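3. Getting your song ready for upload

Okay, your Pislow artist page is live, so let's get that single on it! I do these steps in the same order every time.

1. Export your mix as a WAV. Leave the MP3 for sending to friends.
2. Name the file artist first, then title, then any featured singer.
3. Open the Release tab, drag the file in and wait for the green tick - mine takes about 6 minutes.

Note: Featured artists have to accept the invite before you can go on. 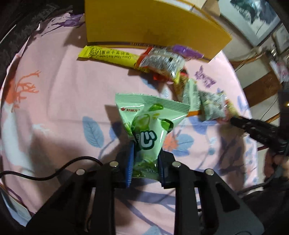 Fig. 3. Green snack bag, upright.

4. Add your producer under Credits. Raffaele Cattaneo made my beat, so he goes in there and not in the title.
5. Pick a release date at least 13 days out. Blogs like a bit of warning.

Caution: Once you hit Submit, the title is locked. I spelled "Clavmont" wrong on my first one and had to pull the whole release and start over (ouch).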